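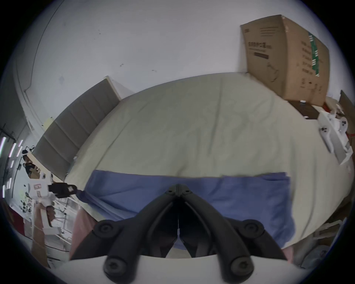 Petrică Radu folds everything on the bed, and I do mean everything! "A table's too hard," he told me over tea in Peltholm. "You want a bit of give under your hands." He's lived in 31 places (yes, I asked twice) and says he learnt to smooth a blue cloth flat before touching the corners.
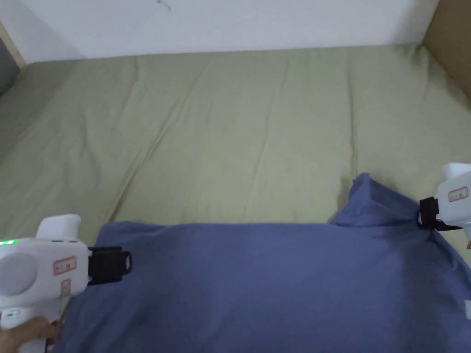 Petrică's sister Irura reckoned the corners should come first, and that he'd pinched the rest from their mum. He let that one go and put the kettle back on.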